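What Is a Film Festival?

Most of the time, a movie comes out and plays at theaters all over the country. A film festival works in a different way. Lots of movies are shown in one town, over a few days, and many of them have never been seen by the public before.

Some festivals are huge. Others are small enough to fit in one building. The Breddale Children's Film Festival is one of the small ones. It lasts 6 days and shows 59 movies. Most of them are shorts, and a short is a movie that takes less time to watch than a regular one. The shortest one this year is over before you could finish a sandwich.

Who picks the movies?

The people who choose are called programmers. That word can be confusing, because people who write computer code are called programmers too. A festival programmer watches movies and decides which ones go into the program, or list of shows.

Malathi Hegde is the head programmer at Breddale. Movies start arriving in March, sent in by filmmakers who want them to be shown. She and Kobina Quartey watch every one from start to finish and write notes. They don't always agree. When they can't settle it, they both watch the movie again a week later.

Programmers think about more than whether a movie is good. If ten movies are all about dogs, they might take two of them. They also look for movies from different countries and for different ages.

What is a premiere?

A premiere (say "prih-MEER") is the first time a movie is shown to an audience. A world premiere is the first time it is shown anywhere. Sometimes the director and the actors come to watch with everybody else.

After the movie there is often a Q and A, short for "questions and answers." Anyone can raise a hand. Kids at Breddale like to ask how a stunt was done, or where the costumes came from. One director was asked what his favorite soup was, and he answered that too.

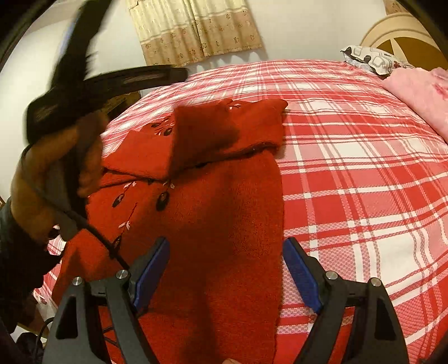 A red cardigan on a plaid bedspread.

What does a jury do?

A jury is a small group of people who watch some of the movies and give out prizes. Breddale has two juries. One is made up of grown-ups who work in film. The other is the Kids' Jury, for ages 9 to 12. The two juries meet in different rooms and don't talk to each other until the prizes are announced.

There is also an audience award. You get a paper card when you walk in, and you tear it next to the number of stars you want to give. Last year the winner was a cartoon called Trirovora, about a snail who runs a ferry. It was made by Carmela Gentile, who drew it at her kitchen table.

What happens to a movie afterward?

Some people at a festival are there to buy. A company called a distributor can pay for the right to show a movie in theaters or on TV. If a distributor likes a movie, you may be able to see it near your home later on. Many shorts are never bought, but they travel from one festival to the next – sometimes for years.

Can I go?

Yes. Many festivals have morning shows for schools and families. Check the age listed next to each title, and check the language. Movies from other countries often have subtitles, which are words printed at the bottom of the screen. If you don't read fast yet, look for shows marked "read aloud." At those, a person with a microphone reads the subtitles for you.

Words to know

Feature: a long movie. At Breddale, anything over 59 minutes counts as a feature.
Short: a movie that isn't long enough to be a feature.
Screening: one showing of a movie.
Program: the list of everything being shown.
Subtitles: words on the screen that tell you what people are saying.

Page last checked 10/8/18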